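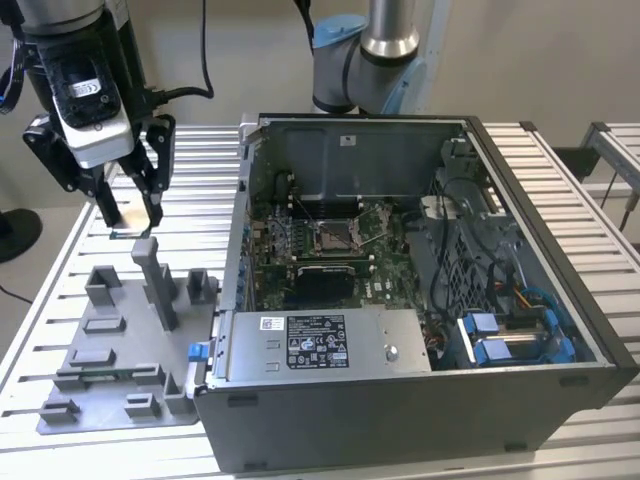
Bench Assistants Wanted for Desktop Computer Rebuilds

Vanel is looking for two patient, tidy-minded people to join our refurbishment bench from February. We take in old office desktops, open them up, clean them, replace what needs replacing and send them on to schools and small charities. Last year 544 machines went back out of our door, and we would dearly like to reach 600 this time (with your help, we think we will!).

The work is done sitting or standing, whichever suits you, and it is mostly small and careful. You'll take off side panels, fit processors and memory, swap drives and tuck cables back where they belong. Some days are all power supplies, and some days you'll spend a whole morning chasing one screw, so a good sense of humour does help.

You don't need a certificate or a background in electronics. If you've ever mended a radio, built a model railway or put together your own computer at the kitchen table, you will feel at home here quite quickly. We do ask for steady hands, reasonable close-up eyesight (glasses are fine, half of us wear them) and a willingness to ask before forcing anything into a socket. Danylo Tkachuk runs the bench and will sit with you through your first fortnight. He has taught complete beginners before and enjoys it very much.

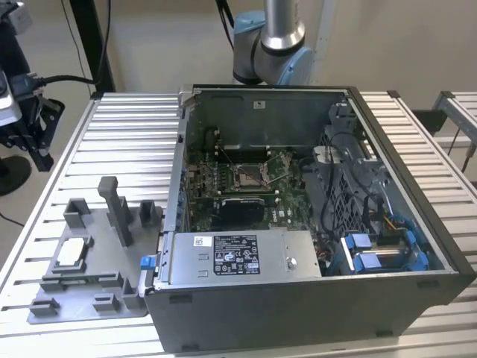

A tower with its side panel off and the processor socket still empty.

Hours are 30 a week, though we're happy to talk about 16 if you have school runs or studies to fit around. There is free parking behind the Hutsuliak building, a proper kettle, and a shelf of spare parts you may borrow from for your own projects, provided you write it in the book.

To apply, please send a letter of a page or so to Finbarr Fahy at the Vanel office by 21st November. Tell us about something you have taken apart and whether it ever went back together. A CV is welcome but we'll read the letter first. We'll invite people in for a cup of tea and a short try-out at the bench, with all tools provided.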